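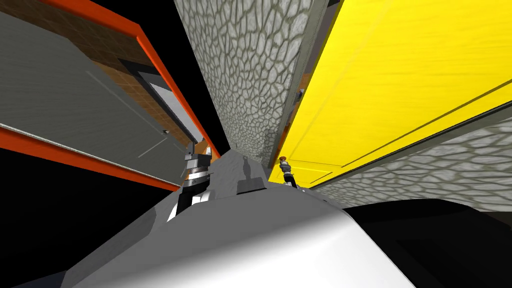 Judit Jakab
Responsable produits, Bremeo

Ferme-porte Brukton 40

Une porte qui claque, on s'y habitue. Les collègues du bureau voisin, moins. Le Brukton 40 referme les portes intérieures à leur place et sans commentaire, y compris derrière ceux qui ont les bras chargés et le pied leste.

Deux vis de réglage en façade : la première pour la vitesse de fermeture, la seconde pour l'à-coup final. Un quart de tour suffit. Au-delà, vous obtenez soit une guillotine, soit une porte qui réfléchit longuement à son avenir.

Largeur de vantail : 1 000 mm maximum
Pose : côté paumelles, à droite ou à gauche
Bras : à compas, fourni
Finitions : gris, blanc, et un « champagne » que nous continuons de vendre sans le comprendre
Garantie : 500 000 cycles

Le gabarit de perçage est imprimé à l'échelle — ne le photocopiez pas, les photocopieuses ont leurs propres idées sur les millimètres. Vis pour bois et métal comprises ; chevilles non.

Ne convient ni aux portes extérieures ni aux portails de jardin. On nous pose la question tous les ans en novembre, au premier coup de vent.

Expédition depuis Bristuvier. Pour les commandes de plus de 40 pièces, écrire à Érica Bastos, qui fait les devis et répond vite, sauf le vendredi.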